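The Miltport Grip-Loss Fault

The Miltport grip-loss fault was a recurring failure in an automated bottle-packing cell at the Ostgate bottling works, and I'm writing this entry because I was there for most of it and the old wiki page had half of it wrong. (It said the arm threw bottles. It never threw anything. It let go of them, from a fair height, over and over.)

Background

Ostgate put the cell in to pack bottles of Plundarine, a plum cordial that comes in short, heavy glass. Before that it was all done by hand, and anyone who's stood at that bench on a November morning will tell you how they felt about the idea of a robot! The arm picked a bottle from a tray, swung it over a divided crate, lowered it in and went back for the next one. Air-operated fingers did the holding, and a pressure switch on the supply line told the controller whether they were shut.

The fault

The trouble started on night shift. A bottle would slip on the way across, hit the rim of the crate and smash, and the arm would carry on as if it still had hold of it. Then it would press nothing into an empty compartment and go back for more. We logged 26 drops before anyone agreed it was one fault and not a run of bad luck, and by the time it was fixed the tally was 102.

Mogens Oddsson, who looked after the cell in those days, blamed the glass at first, and fair enough, it was a new batch with a slicker neck. We washed the finger pads, swapped the pads, slowed the arm down to 88 per cent of its normal speed and had a lovely quiet evening. Next night it was back to smashing bottles.

Cause

Ihor Symonenko found it, mostly by being stubborn. The switch was on the wrong side of the valve. It was reading the supply coming in and knew nothing about the fingers, so when a worn seal let the grip bleed down during the swing, the controller saw plenty of pressure and kept going. The compressor was shared with the labelling line, and the dips were worst when both ran flat out, so that's why nights copped it.

Reproducing it

We didn't fancy breaking more glass, so the rest of the work was done in Vídalín, the simulation package the integrator used. Ihor built in a leak he could turn up and down, then ran the packing cycle with the arm working down into the crate.
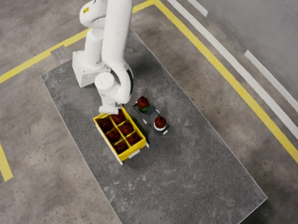 With the leak set low the cycle ran clean all day. Turn it up a notch and the bottle went at the same part of the swing where ours had been going, just as the arm slowed for the crate. I remember being ridiculously pleased about that. It also showed that the slower speed had made things a bit worse on a bad seal, as the fingers had longer to lose air before they got there!

Repair and safety changes

The new seals took an afternoon. The switch was moved to the finger side of the valve, and a check valve was added so a supply dip couldn't open the grip. If pressure falls during a move now, the arm stops where it is and waits for a person to reset it.

The bigger worry was the broken glass. People had been stepping in to sweep between cycles with the gate propped open, me included, and that stopped as well. The gate switch was replaced with a coded one and the reset button went outside the fence. There were 2 cut hands over the whole business, both from sweeping up, neither of them serious.

The old switch is still in a drawer in the maintenance office, with its tag on.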